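# Bristeck Bin Picks

Bristeck is a set of bin-picking examples for training grasp policies on clutter. It was gathered in one room, on one table, by people who own a normal amount of patience and used all of it. If you want a dataset of perfectly lit cubes, there are several good ones and you will be much happier there.

Card last revised 2026-10-23. The data has not changed since August; only our willingness to describe it has.

## What you get

- 300 sessions. A session starts with a filled bin and ends when the bin is empty, or when the operator decides it is empty enough.
- For each session: a fixed-view video, the joint log, gripper commands, and a plain text notes file.
- An outcome label for each pick attempt.
- A split file. 200 sessions are for training and 100 are for testing. Please don't mix them and then write to tell us how well your model does.

The notes files are worth reading. They are short, they are sometimes rude about the gripper, and in at least two places they explain a spike in the joint log better than any plot could.

## Names you will run into

The folder names come from the code names we gave each stage of the work. They made sense on the day.

**Koratlow** is the collection run itself. Raw logs and video are under `koratlow/`.

**Alton** is the labeling pass. Anything under `alton/` was touched by a person with a keyboard and opinions.

**McIver** is the loader. It reads both of the above and hands you matched frames, commands and labels. It is a small amount of Python and a large amount of error handling.

## Getting started

Unpack everything into one folder and leave the folder names alone. The loader looks for them exactly as written, capital letters included, and its complaint when it can't find them is one word long.

 pip install -e mciver
 python -m mciver.check --root /path/to/bristeck
 python -m mciver.show --session 60

The check takes a while. It opens every video and compares its length to the joint log. If it reports a mismatch, download that session again before you do anything clever.

Session 60 is a decent first look. It has a full bin, a few good picks, a few bad ones, and one attempt where the gripper closes with great confidence on nothing.

## How the sessions were run

The operator tips a tub of objects into the bin and gives it one shake. No arranging. We were strict on this point after an early batch in which every cup had somehow landed upright with its mouth facing the gripper. Those sessions were thrown out.

Then the operator drives the arm by hand controller, one pick at a time. Order is up to them. We asked people to go for whatever looked easiest, and they mostly did, apart from a stretch where two operators were plainly competing over the hardest object first. We kept those, and the notes say which they are.

A pick ends when the object is released over the drop tub, or when it is dropped, or when the operator gives up. Giving up has its own key. It was the first key to wear out.

The object pool is cheap household stuff: plastic cups, fabric things, clear packaging, small hard items of no great dignity. We picked it for the trouble it causes. Clear plastic is bad for cameras. Cloth changes shape every time it is touched. A cup on its side rolls off at the first hint of contact and takes its neighbors with it.

The arm is a KUKA with its cables strapped along the outside, and from the fixed view they spend a lot of time in front of the objects. You could call this occlusion. We called it other things. Whatever you call it, your model has to cope with a thick yellow loop crossing part of the bin, and so did our labelers.
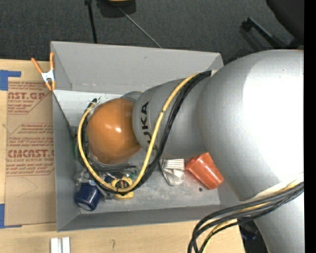

## Labels

Each attempt gets one of these:

- `clean`: one object, lifted and released in the drop tub.
- `multi`: more than one object came along. Usually fabric is involved.
- `slip`: lifted, then lost before the tub.
- `miss`: gripper closed, nothing lifted.
- `shove`: no grasp, but the pile moved enough to matter.
- `abandon`: operator pressed the key.

Two people labeled every attempt without seeing each other's answers. Where they disagreed, a third person broke the tie, and the original answers are kept in `alton/raw_votes.csv` in case you want to relive it. Most of the arguments are between `miss` and `shove`. The rule we settled on is that a shove changes which object you would go for next. This is a matter of taste, and we wrote it down anyway.

Object type is labeled too, with a coarse list: `cup`, `cloth`, `clear_plastic`, `small_hard`, `other`. The `other` class is where things went when the labeler was tired. Treat it with suspicion.

There are no pixel masks. We tried. Drawing the outline of a crumpled clear wrapper under a bright highlight is not work we could ask of anybody twice.

## Known problems

**Glare.** The room lights bounce off the arm housing and off anything shiny in the bin. Some frames have patches with no usable detail. We left the exposure fixed, so at least it is wrong in the same way throughout.

**The background is real.** Carpet, part of a chair, tape on the table, and a sheet of acrylic still in its printed paper cover can all be in view. A model with enough spare capacity will cheerfully learn to read the acrylic label. Crop to the bin if that bothers you. The crop settings are in `mciver/crops.json`, and you should check them against your own frames.

**Bin position.** The bin is clamped, and clamps creep. The offset between the first and last sessions is small but you can measure it. Each session has its own bin corners in the notes file, entered by hand, so expect a typo.

**Clock drift.** Video and joint logs came from different machines. McIver lines them up using the first gripper close in each session. In nearly 60 sessions that first close was hard to see on video, and the match was done by eye. These are flagged `sync: manual`.

**Operators got better.** Early sessions have more misses, and later ones look smoother and more alike. If you sample only the late ones you will get a policy that has never seen a mistake, and it will have no idea what to do after making its first.

**One tub of objects.** Nothing new was added after collection began. Test scores tell you how a model does on fresh piles of familiar junk. They say nothing about your junk.

## What it is good for

Training and testing grasp choice in clutter with a fixed outside view. Predicting from a short clip whether a pick is going to fail. Teaching students what a joint log looks like when something goes badly.

It is a poor choice for anything involving force. We logged motor current, and it is noisy. It is also no use for safety claims of any kind. No person enters the workspace during a pick, so a model trained here has never met one.

## License and credit

Free for research and teaching. Commercial use needs a note from us, which we give out fairly easily if you ask before and not after. Please cite the dataset as Bristeck Bin Picks and give the version number in your checkout. "Latest" is not a version number.

## Reporting errors

Open an issue with the session number, the attempt number, and what you think the label should be. A bare "labels are bad" will be closed with our warmest agreement. Fixes go into the next version and are listed in `CHANGES.md`, along with the ones we broke ourselves.

If you have written a better sync method, send it. We will be grateful, and slightly annoyed if it is short.

Share (6) · Comments (11)

Related

- McIver loader: options and error messages
- Alton labeling guide, second version
- Koratlow operator checklist
- Why we stopped drawing masks

Contact: use the issue tracker · © Bristeck project · Back to top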